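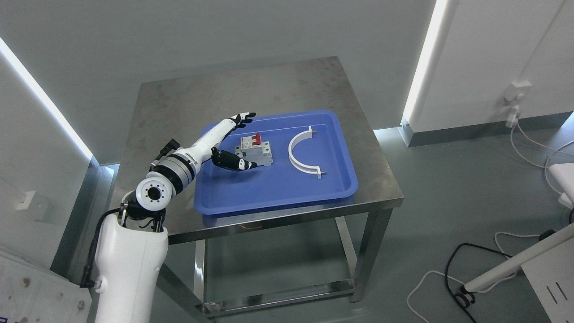

Subject: Re: [cell-planning] what to put in for next round
Date: 8 July 2019

Sorry for the slow answer, was on the floor all morning. Replies below the quote.

> Before I send the equipment request up I need a yes or no on a second arm.
> Also: are we staying with the humanoid style hand or going back to a plain
> gripper? Vernameck quoted both and the gripper is a lot cheaper. And do
> you need anything for the table side, trays, fixtures, etc. Last
> year we forgot all that and it came out of spares.

Second arm – no, not this round. One arm is not busy enough yet. Ask me again in February.

Hand: keep the hand. Yes I know what the gripper costs. But the mix is breakers and pipe clamps in the same tray, and the breaker is a block with little toggles while the clamp is an arch with screws sticking out of the ends. With the gripper we'd be buying jaws for each part and somebody changes them over. Put down one spare set of fingers too, Paltovus wants 5 weeks on those and I dont want to be stuck.

Table side, yes please:
- 4 more of the blue trays, same size. Do not let Hukeck substitute the shallow ones
- 2 floor cable covers, long. There is cable lying loose on the epoxy by the cabinet and I'd like it sorted before the safety walk
- something matte for the tabletop. Stainless is nice to wipe but it throws back the LED strips. A mat would do, cheap
- 40 clamps for practice stock, the semicircle kind. Breakers we can get from Fiore returns so zero cost

Not needed: new table. Table is fine. Whoever put that on the draft list please take it off.

One thing I'm not sure on – does the service contract sit in our budget or in facilites? If it's ours then the fingers and the mat are probably what gets cut, and I'd rather loose the mat.

Need to run, can look at the final sheet tonight if it's up by then.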